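Proofing Bread Dough: Notes for the Evening Baking Class

Catherine Farquharson

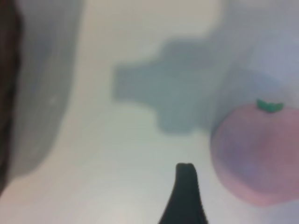

Last time we got as far as kneading, and several of you went home wondering how long to leave the bowl alone. I wish I could give you one number and be done with it! Dough keeps its own hours, and a kitchen in July and a kitchen in January may as well be in different countries. So please read these notes with your own kitchen in mind, and scribble on them as much as you like.

First rise

Our class loaf starts with 600 grams of bread flour, and once it's kneaded you want it in a bowl with plenty of room to grow (I use my big mixing bowl for everything, including salad). Cover it with a damp towel or a plate. We're looking for the dough to double, and in a comfortable room that usually takes between one and 2 hours. A cool room will want longer, and there's no harm in that, as slow dough very often tastes better.

To check it, flour a finger and poke the dough gently, up to the first knuckle. If the dent springs right back, wait a while. If it fills in slowly and leaves a little dimple, you're ready to shape. If it stays put and the whole top sighs and sinks, it has gone too far, but don't throw it out. Press it flat, brush it with olive oil and bake it as flatbread. I've served that to company more than once and been asked for the recipe.

Shaping and second rise

Turn the dough out, press out the biggest bubbles and roll it up snugly, pinching the seam closed. Seam side down in a greased pan, please. The second rise goes faster than the first, so turn your oven on early. You want the top of the loaf just peeking over the rim.

Baking

Set the oven to 425 degrees and bake for 32 minutes, then tip the loaf out and knock on the bottom. It should sound hollow. Let it cool on a rack before you cut it, hard as that is with the whole house smelling the way it does.

For next time: bake one loaf at home, write down your rising times, and bring me a slice. Butter will be provided.

Last updated: July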